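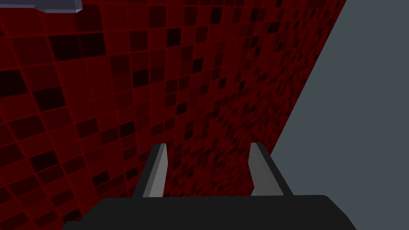 O anúncio dizia que a casa em Helside curava a insónia. Irfan Tarigan leu-o duas vezes, riu-se alto na cozinha e telefonou na mesma, que há coisas que um homem só faz para poder dizer depois que tinha razão.

Atendeu-o uma senhora de apelido Yalçınkaya, com voz de quem já ouviu todas as perguntas. Duzentos por noite, roupa de cama incluída. Cinco noites no mínimo.

- E se eu não dormir?

- Dorme.

- Mas se não dormir?

- Devolvo-lhe 1,000 e ainda me fico a rir - disse ela, e desligou.

Chegou numa quinta-feira de setembro, já noite, na camioneta de Stosimcombe. Trazia um caderno para anotar as horas de vigília e um frasco de comprimidos da marca Cletero, que nunca lhe tinham feito nada e que o farmacêutico continuava a vender-lhe com a mesma cara séria.

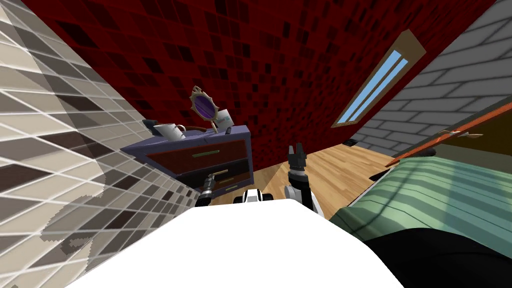

Irfan desconfiava de quartos que prometem coisas. Tinha dormido mal numa estância termal, num convento e num barco, sempre a preço de milagre. Este, ao menos, não se esforçava por parecer sossegado: uma parede vermelha de azulejos miúdos, outra de tijolo cinzento, e a cómoda arroxeada com duas gavetas de frente vermelho-escura, que abriu logo à procura do truque. Encontrou um cobertor e um botão de camisa. Guardou o botão como prova, embora não soubesse de quê.

Deitou-se às onze. À meia-noite escreveu no caderno: acordado. À uma: acordado, com sede. Às duas ouviu passos no corredor e ficou quase contente, porque passos eram uma explicação possível. Abriu a porta de repente.

Era a senhora Yalçınkaya, de roupão, com uma chávena na mão.

- O senhor também não dorme? - perguntou ele.

- Eu nunca dormi nesta casa. Quem dorme são os hóspedes.

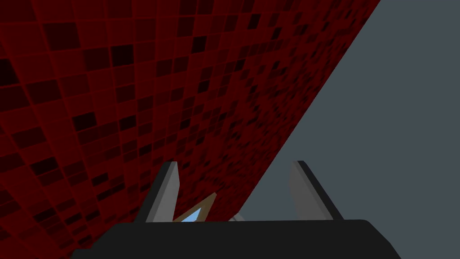

Ele achou aquilo uma desonestidade e disse-lho. Ela encolheu os ombros, sentou-se no degrau e ofereceu-lhe metade do chá. Contou que o marido tinha comprado a casa a um homem que jurava haver uma nascente debaixo do soalho. Pagara mais 2,000 por causa da nascente.

- E havia?

- Um cano roto.

Irfan riu-se, desta vez sem querer. Discutiram o cano, o vendedor, o preço das coisas que não se veem. Ela defendia que as pessoas pagam para lhes dizerem que descansem. Ele respondeu que isso era conversa de folheto, e ela concordou, tinha sido ela a escrever o folheto.

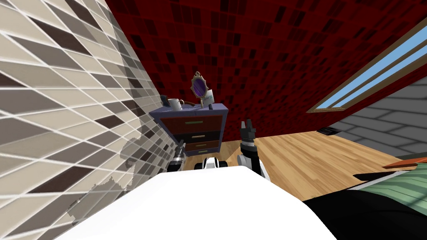
Às quatro voltou para a cama, a preparar na cabeça a carta em que exigiria o dinheiro. Começava por "Excelentíssima senhora" e tinha já um segundo parágrafo bastante duro quando lhe faltou uma palavra. Procurou-a um bocado.

Acordou com o sol na almofada e alguém a bater à porta por causa do pequeno-almoço. Passava do meio-dia. Pegou no caderno e escreveu: quatro e meia, olhos fechados, a pensar. Depois riscou "a pensar", voltou a escrevê-lo por cima e desceu para perguntar se ainda havia café.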